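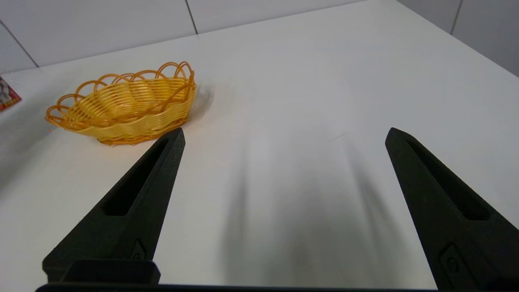 ## Re: Letting bread rise in baskets, and when to flour them

December 4, 2020

To the Metville home baking list

> I have tried the rye loaf from the September handout 4 times now and every time it sticks on the way out. I flour the basket well. The dough goes in fine, sits overnight in the fridge, and in the morning it tears across the top when I tip it. Should I be using more flour, or a different kind? I have also been told to wet the cloth first. The recipe says nothing about a cloth at all. Oven is an older Eichhorn, if that matters.

The oven doesn't matter for this part. The flour does.

Plain wheat flour soaks up water from the dough overnight and turns to paste. Rye dough is wetter than most, so it happens faster. Switch to rice flour, or half rice flour and half wheat if you don't want a separate bag open. The grocery on the Usard side carries it with the gluten-free things, not with the baking goods.

Don't wet the cloth. Use a thin cotton or linen dish towel, dry, and rub the rice flour into it with your palm until the weave looks filled. Then dust the top of the dough as well before you turn it in. I keep one towel for this only, shake it out after each loaf and wash it without softener when it starts to smell sour.

The handout left the cloth out because it was written for cane baskets that had been in use for years. Those build up a layer of flour and don't need lining. With a new basket, or any basket with gaps in the weave, use the cloth. A plastic one can be lined the same way. Keep it out of the oven, of course. A colander or a mixing bowl also works, though the loaf comes out rounder.

Two other things to check. The handout gives 370 grams of water for the full batch. That was measured with the Brendeo stone-ground rye, and it is too much for the finer supermarket kind. Start with 300 and add the rest a spoonful at a time until the dough holds together but still sticks to a wet hand. Also look at how long it sits. If your fridge runs warm the dough may be over-risen by morning, and then it will tear whatever you put under it. A loaf that has gone too far feels slack and doesn't spring back when you press it.

When you turn it out, put a sheet of baking paper and a board on top, flip the whole thing, and lift the basket first. Leave the cloth on the dough for a moment, then peel it back from one corner. Slash it and get it into the oven right away. I give it roughly 15 minutes with the lid on before turning the heat down.

If it still sticks after that, post the weights you used and the name on the flour bag.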